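Solberg Teach Handle, 2-finger version
Home > Teleop > Hand controllers > Solberg
In stock. Ships from our Canadian warehouse.
Sold by: Driro
Price: $900
Spare finger pads (pair): $55
Cotik desk mount: $300

Hi, Leen Farah here, I look after the teleop gear at Driro. I've had the Teach Handle on my own bench since January and it's the one I grab first, so here's what I'd tell you if you phoned me up.

You hold it like a fat paintbrush. Squeeze the trigger and the gripper closes, ease off and it opens, and the arm follows your wrist (tilt included!). Every run saves as one demo, and you can bin a bad one with your thumb before you start the next. I bin plenty.

My favourite thing to teach with it is shelf stocking. Chocolate bars, cookie boxes, little round tubs - they all want a different grip, and stepped shelves make you think about your approach angle in a way a flat table never does. Go slow on the clear stuff. I still bump acrylic when I'm in a hurry.
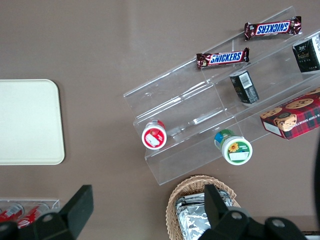

Wrist view over the snack stand, Snickers on the top level.

What's in the box
Teach Handle, grey
Braided USB cable, 2 m
Two sizes of trigger cap
Quick start card

Works with
Dolla recorder software (licence sold separately)
Solberg parallel grippers

Left-handed? Swap the trigger cap over and flip the setting in the Dolla menu. Colour choice is grey or grey, sorry.

Questions about fit go to me through the contact form. Please include your gripper's model number.

Page updated October 2, 2022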